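Workshop Tips: Keeping a Burger Stacking Cell in Shape

Posted 24 Feb 2026

These notes cover the small sandwich cell on our Pendalano table, with the Henix arm. Most of it applies to any tabletop pick-and-place setup that handles soft, flat things.

Start with the tray. Every pick and place point is measured from it, so if the tray has moved, everything has. Push it back against its stops and run the corner check before loading any ingredients. Two strips of tape under the tray hold better than putty, which creeps.

Load the bins the same way each time. Buns go on the left, lettuce and cheese at the back, patties and tomato on the right. Fan the patties and tomato slices so each one shows an edge. A flat pile looks tidy and picks badly, and you will get doubles. Cheese can lean on the bin wall as long as a corner stands up where the fingers can reach it.

Clear bins are handy for a quick look at what is left, but the walls throw reflections. If the overhead camera starts finding edges that aren't there, dim the lamp before you touch the threshold settings. 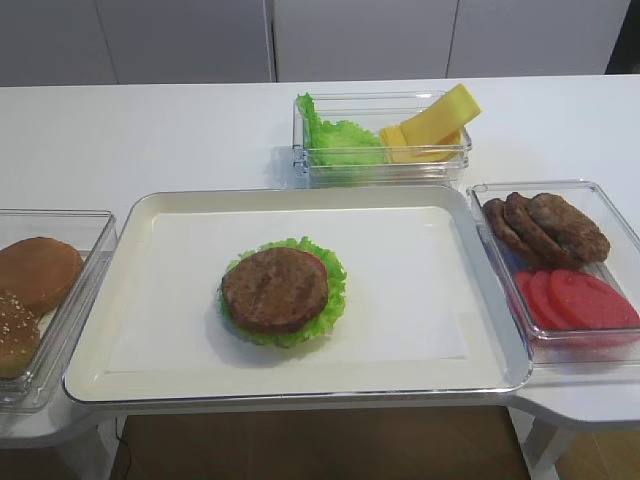
Lettuce, tomato and patty stacked on the tray, bun still to come.

When a stack leans, look at the lettuce first. A leaf with a thick rib rocks under the patty. Turn it rib side down or pull it. If the leaf is fine, check the release height for the patty, and lower it a little at a time.

Wipe the finger pads with a damp cloth after each session and let them dry before parking the arm. Skip solvent cleaners. We ruined a set of Kurek pads that way in August. Replace pads at 1,000 picks even if they look good, and write the count on the log sheet.

Check the finger screws when you change the pads. Snug is enough. Ours are the 26 mm ones from Rosden, and the threads strip easily in the aluminum.

Cables: leave enough slack for the wrist to turn 90 degrees each way, then clip the rest to the table leg. Do a slow lap by hand and watch the connector.

Last job of the day is to empty the bins, wash them and stack them upside down. Save the program under a new name if you changed any points.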